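Éloge de la lenteur, ou ce que j'ai pensé en regardant plier un tee-shirt

Tribune – 24 février 2019

Je n'avais pas prévu de rester plus d'une heure à la journée portes ouvertes de l'atelier Weleo. J'y allais par curiosité de voisinage, parce que l'affiche était collée depuis des semaines sur la vitre de la boulangerie, et aussi, je l'avoue, parce qu'on y promettait du café. J'en suis ressorti à la nuit tombée, avec un dépliant froissé au fond de la poche et une opinion que je n'avais pas en entrant. C'est cette opinion que je voudrais exposer, en prenant mon temps, puisque tout l'après-midi m'a justement appris à le prendre.

Il faut d'abord dire ce que j'attendais. J'ai travaillé vingt-six ans dans une blanchisserie industrielle, chez Okholm, une maison sérieuse où l'on traitait les jours ordinaires 2824 pièces, draps, taies, blouses et torchons confondus. Nous avions des tunnels de lavage, des calandres longues comme des autobus, des engageuses qui avalaient les draps avec un bruit de voile dans le vent. On nous parlait déjà d'automatisation, et elle était déjà là, d'ailleurs, dans tout ce qui était plat, rectangulaire et toujours pareil. Ce qui restait aux mains, c'était le reste : le vêtement. La manche retournée, le col qui se cache, la blouse dont une patte est rentrée à l'intérieur et qu'il faut aller chercher avec deux doigts. J'ai passé une partie de ma vie à aller chercher des pattes à l'intérieur des blouses, et je croyais que cela ne demandait aucun talent.

Or voilà que dans cet ancien garage repeint en blanc, des gens qui ont fait de longues études s'occupaient exactement de cela. Ils étaient quatre autour du poste, très aimables, un peu fatigués, et ils expliquaient aux visiteurs que le robot apprenait à prendre un tee-shirt, à l'étendre puis à le replier. Une jeune femme tenait un carnet dans lequel elle notait les essais. Je lui ai demandé combien il y en avait eu depuis qu'ils avaient commencé, en octobre. Elle a regardé sa dernière page : 1114. Et combien de réussis, du premier coup, sans qu'on touche à rien ? Elle a ri gentiment et m'a répondu 221.

Certains visiteurs, derrière moi, ont souri d'un air entendu. Un monsieur a dit que sa fille de sept ans faisait mieux, et tout le monde a trouvé cela drôle, les ingénieurs les premiers. Moi, je ne riais pas tellement. Je pensais à mes débuts chez Okholm, à la contremaîtresse qui défaisait mes piles sans un mot et me les reposait sous le nez. Je ne sais pas combien j'en ai réussi sur mes premières centaines, car on n'avait pas la cruauté de le noter, mais je doute fort que le score ait été glorieux.

Ce qui m'a retenu, c'est la difficulté même de la chose, que je n'avais jamais vue d'aussi près alors que je l'avais eue entre les mains pendant un quart de siècle. Un tissu n'a pas de forme à lui. Vous posez une tasse, elle reste une tasse ; vous posez un tee-shirt, et il devient un petit paysage qui ne ressemblera jamais tout à fait au précédent. Il faut deviner où est l'ourlet sous les plis, pincer une épaisseur et pas deux, tirer assez pour ouvrir et pas assez pour que tout glisse. Nous faisons cela en parlant d'autre chose, en écoutant la radio, en surveillant une casserole. Nos doigts savent, et nous n'avons jamais pensé à les remercier.

On nous a laissés approcher, par petits groupes, et je me suis glissé dans trois groupes de suite (personne n'a protesté, j'avais apporté des madeleines). La table était encombrée comme le sont les vraies tables de travail, avec un clavier dans un coin et des câbles un peu partout. Cela m'a rassuré. Je me méfie des démonstrations trop propres, celles des salons, où un rideau s'ouvre sur une machine qui fait trois gestes parfaits avant que le rideau se referme. Chez Kamath, où l'on nous avait emmenés en car il y a une dizaine d'années pour voir des plieuses, c'était tout à fait ce genre de spectacle, et je n'en avais rien retenu d'autre que le buffet. 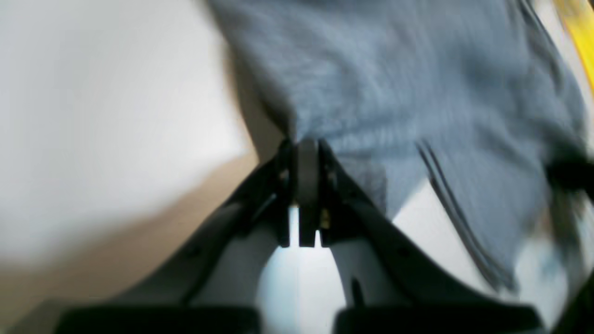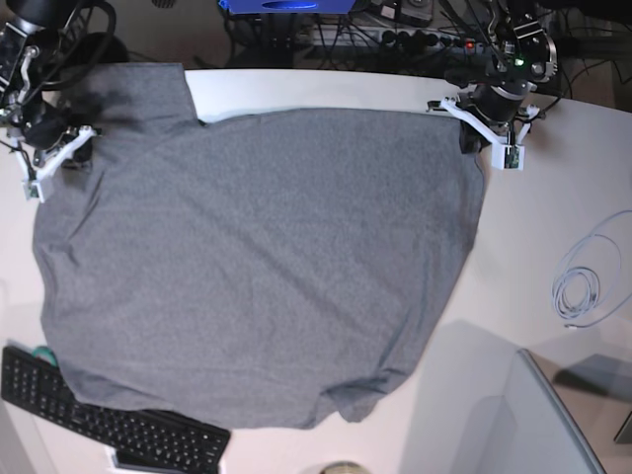 Le tee-shirt gris, une fois pincé entre deux doigts noirs, une autre fois étalé sur la table et tenu par ses deux coins du haut.

Ce que je réponds à ceux qui ont peur, et à ceux qui ricanent

J'entends deux discours sur ces machines, et je les trouve l'un et l'autre un peu courts. Le premier annonce qu'elles vont tout prendre, demain matin, et qu'il n'y aura plus qu'à se croiser les bras. Le second assure qu'elles ne sauront jamais rien faire de leurs pinces et que tout cela est de l'argent jeté. J'ai entendu les deux dans la même file d'attente pour le café, et pour un peu de la même bouche.

À ceux qui ont peur, je voudrais dire que je ne leur donne pas tort de poser la question. Quand la blanchisserie a changé ses engageuses, des collègues sont parties, et les belles phrases sur la montée en compétence ne les ont pas accompagnées bien loin. Mais je ne crois pas que le danger soit dans la pince. Il est dans la façon dont on décide, sans demander leur avis à celles qui connaissent le linge, de ce qu'on fera du temps gagné. Si un jour une machine va chercher la patte de la blouse à ma place, tant mieux pour mes poignets, qui me le rappellent encore par temps humide. Je demande seulement qu'on ait consulté les poignets avant de signer le bon de commande.

À ceux qui ricanent, je dirais d'aller voir, simplement, et de rester plus longtemps que le temps d'une plaisanterie. J'ai vu des gens patients recommencer devant nous un geste que tout le monde croit facile, accepter qu'il rate en public, défroisser le tissu du plat de la main et repartir. Il y a là une modestie qui m'a touché, et une forme d'hommage, peut-être involontaire, à tous ceux dont le travail passait pour simple. On a longtemps payé au plus bas les gestes qu'on croyait à la portée du premier venu. S'il faut des années d'études et tout ce matériel pour approcher le pliage d'un tee-shirt, il serait temps de regarder autrement celles qui en plient toute la journée, et de regarder aussi, pendant qu'on y est, leur fiche de paie.

J'ai d'ailleurs fait cette remarque à la jeune femme au carnet, avec moins d'éloquence et la bouche pleine. Elle m'a demandé comment je m'y prenais, moi, pour un vêtement roulé en boule. Je lui ai montré : on le soulève, on laisse pendre, on regarde ce que le poids veut bien vous dire, on attrape le point le plus bas, on recommence. Elle a tout noté. Elle m'a dit qu'ils avaient essayé quelque chose de semblable et qu'ils y reviendraient sans doute, et nous avons parlé de coutures pendant un bon moment, des coutures d'épaule surtout, qui sont à mon avis les plus honnêtes d'un vêtement et les meilleures pour se repérer.

Voilà pourquoi je souhaiterais que ces ateliers ouvrent leurs portes plus souvent, et pas seulement aux écoles et aux élus. Il est passé 310 personnes dans la journée, d'après la feuille d'émargement à l'entrée, et je n'ai croisé parmi elles qu'une seule ancienne du métier, qui avait fait toute sa carrière chez Wesenel, au repassage. Nous aurions pu être vingt. Nous aurions eu des choses à dire sur les ourlets, sur le coton qui a trop bouilli, sur les étiquettes qui grattent et qu'on finit par couper.

L'atelier m'a proposé de revenir au printemps, un matin, pour montrer encore quelques tours de main. J'ai dit oui tout de suite – j'apporterai mes propres blouses, avec une patte rentrée à l'intérieur, et je refuserai de dire laquelle.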